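Odd socks wanted at Tindetance

If your sock drawer looks anything like mine, you'll be glad to hear that the odd sock swap is back at Tindetance on Monday, and this time there are 12 tables to rummage across instead of a single trestle by the door. I went along early for a nose at the sorting (and came home with a bag of my own to go through, which serves me right).
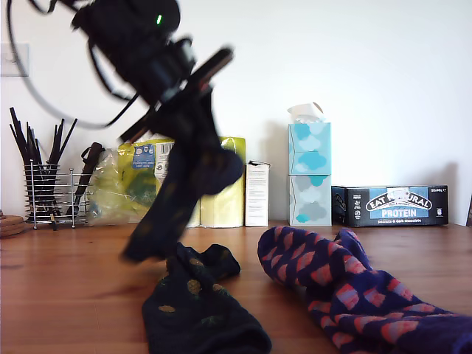
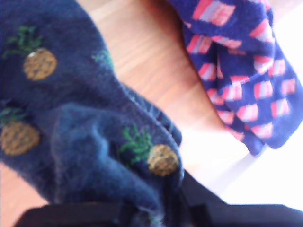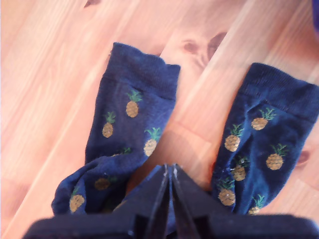
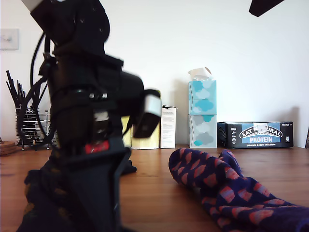

Pineapples and pink blocks: the second picture shows the patterns up close, and the third has two pineapple socks together.

Raghavendra Kandasamy started the swap last March after clearing out his hall cupboard, and he tells me 366 socks have been handed in so far. He's very taken with the pineapples. "You can spot them across a room," he said, "but give me a bag of plain black ones and I'm there till teatime." I know the feeling - I once wore two different navy socks to a wedding and only noticed during the speeches.

It works much as before. Bring your clean singles, have a look through what's out, and if you find the partner you take the pair home for nothing. Anything still on its own at the end stays in the Samonte Street cupboard for next time. Patterned socks go on the tables nearest the window and plain ones at the back, with children's sizes in the baskets. Thick walking socks are welcome too, and I'm told there's a whole crate of them already!

Doors open at 2 and it finishes at 4, with tea and a biscuit for anyone who stays to help pair up. Please pop tights and slippers in the textile bank outside, as there's no room for them on the day. Socks can be dropped off beforehand in the blue box at the Samonte Street entrance.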